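Bridari Members' Letter
Products and Services

Fladasix laundry kit: what you get, what it costs, what we think

By Relu Tudose
2020-02-03

Many members have written to us about the Fladasix laundry kit, which Hollis started to offer in our region this winter. The questions are mostly the same. Is it a robot or only a part of a robot? Can a small laundry afford it? How long must a person stand next to it? I spent two working days with the kit at the Hollis demonstration room, together with Aurelia Pichler, who has run a hotel laundry for many years and has less patience with salesmen than I have. In this item I try to answer what I can.

The kit is an addition. You need to have already a mobile base with two arms, and Fladasix gives you the rest: two grippers with soft fingers, a small camera for each wrist, the control boards, the cables and the software. The software comes with one task prepared, and this task is to take clothes out of a basket and put them on another surface, one piece at a time. Other tasks you must teach yourself, or you pay Hollis to teach them. I mention this early because the brochure speaks of folding on its first page, and folding is not in the basic price. It is a separate service, and at the time of our visit it was still listed as "on request."

For our test we asked to work low, with the basket on the floor. In a real laundry the baskets are on the floor more often than on a table, and a machine that can work only at table height would not help most of our readers.

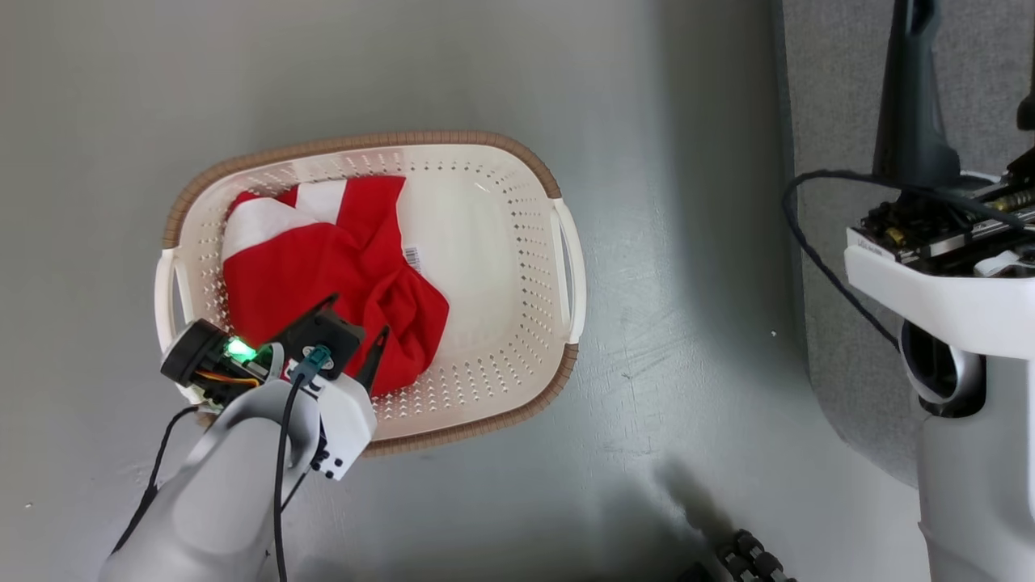 The grip itself is the strong point of this product. The two fingers are wide at the base and become narrow toward the end, and they close with a force that you set on a scale in the software. Aurelia wanted to begin with the heavy setting, as she would with hotel towels. Tayla Waaka from Hollis, who looked after us on both days, advised the middle one for fleece and jersey, and she was right. With the heavy setting the fingers took too much cloth, and the piece came up as one big ball which was difficult to lay down again. With the middle setting they took a fold, and the rest of the garment could hang.

Thin cotton was less good. A pillowcase lying flat on the bottom of the basket gives the fingers nothing to hold, and they slide over it. The software then tries again from another side, which can take a long time. You can limit the number of tries, and I recommend to do this on the first day. The factory limit is 24, much too high in my opinion. We changed it to 8 and lost nothing by it.

The handbook has a good chapter about baskets. It asks for an open basket with low sides and warns against deep bags, and we can confirm this from our own trial with a canvas laundry bag, where the arm went in and the camera saw only canvas. If your laundry uses bags on frames, please count also the cost of new baskets before you order anything.

Cables are my main complaint. Everything in the kit is connected by wire, from the fingers to the boards and from the boards to the base. The boards are not covered. For a room where people only develop and test, this is acceptable, and Tayla pointed out that you can reach every connector without a tool. But a laundry has lint and steam, and I would not put open electronics in such a room. Hollis sells a closed cover for the boards, made by Prunetti, and in my view the cover should be in the box from the beginning. The same firm makes clips to lead the cables along the arm. Buy them too.

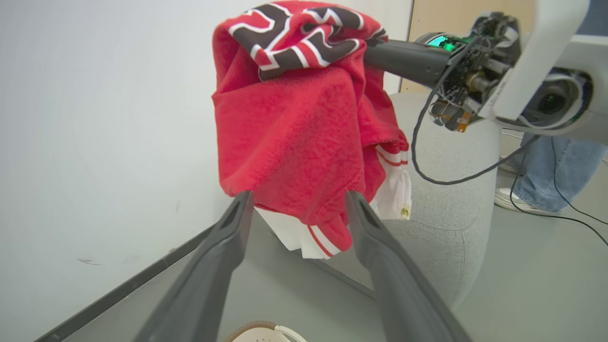 Now the service contract, about which we received the most letters. Hollis offers two versions. The smaller one costs 500 per year and includes software updates and help by telephone on working days. The larger one costs 2,000 per year, and for this a technician comes to you when a fault cannot be solved by telephone, and you get a new pair of fingers when the old ones are worn. I asked how long a pair of fingers lasts and I did not receive a clear answer. Gwenaël Hamel, who uses an earlier version of the kit in his workshop, told me by telephone that he changed his after a little more than half a year of daily use. He has the smaller contract and paid for them himself.

Training is included with both contracts. It is one day, at your place, for two persons. Bevan Ruawai gives most of these courses, and he was kind enough to show us a short form of it. He explains slowly and with many repetitions, and even I, who am not a technical person, could start the task and stop it safely by the end of the morning. What I could not do is to repair a wrong camera setting. For this the menus are too deep, and some words in them are different from the words in the handbook. Hollis says that a new edition of the handbook is planned for July.

About supervision: yes, a person must stay in the room. The contract says this clearly, and please do not believe anyone who promises you something else. The person can do other work at the same time, but must be able to reach the stop button. Aurelia calculates that for her own laundry this removes most of the saving. For a training school or a development workshop the calculation is different, and I think these are the customers for whom the kit was made.

The wrist cameras deserve a few words also. Each one looks forward between the fingers, so the operator can follow on the monitor what the arm has before it. I found this view more useful than the large one from the head, especially to see if the way to the next surface is free.

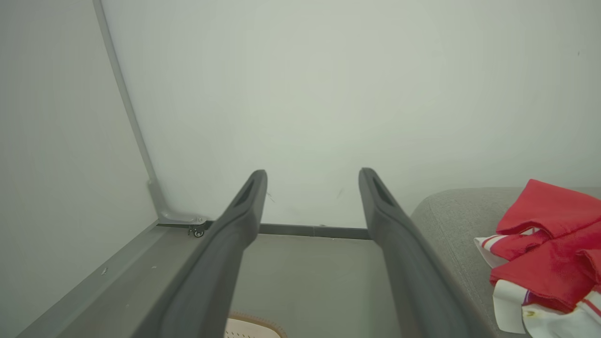
The view between the fingers, with the clothes on the gray seat at right.

Our opinion in short: good fingers, a sensible basket task, too many open parts, and a handbook that needs its new edition. Aurelia will not order it for the hotel. I would rent it for a season if I had a workshop, and Hollis does rent it, with a minimum of three months and the smaller contract included.

Members who want to see the kit can write to the Bridari office, and we will pass the request to Tayla Waaka. Please say in your letter which base you have and what kind of baskets you use. You may bring your own clothes for the trial.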